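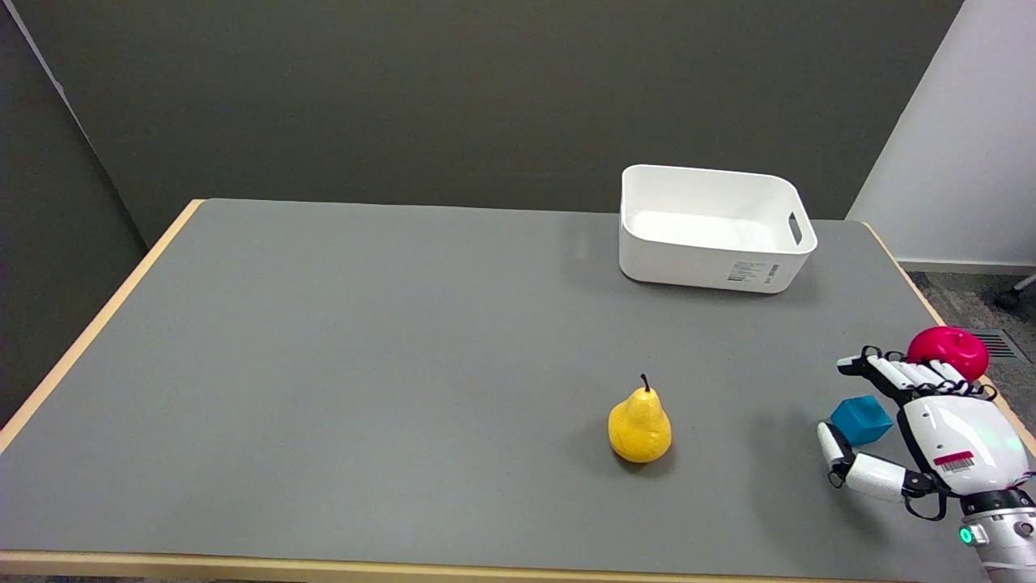 ## Enero, 9:40. Mesa gris, caja y pera

Material sobre la mesa: caja blanca de plástico, vacía, con la etiqueta del producto todavía en la cara frontal, y una pera amarilla de pie sobre su base. Tablero gris liso, canto de madera clara.

- Pera: 230 g en la balanza Kirui. Piel algo moteada y con brillo. Rabillo corto, hacia arriba.
- Caja: compra Lindix, asa recortada en el lado corto derecho. Etiqueta sin retirar hasta apuntar la referencia en el inventario.
- Luz: 4000 K. Sombras cortas y suaves; la de la pera cae hacia abajo a la izquierda.

Dejar libre el tramo de tablero entre las dos piezas. Pendiente repetir con la segunda caja (Wollholm) y comparar el reflejo del interior.

Revisar el canto antes de encargar más tableros a Wurkmont. Limpiar con paño seco, sin alcohol. La pera va a la nevera al terminar.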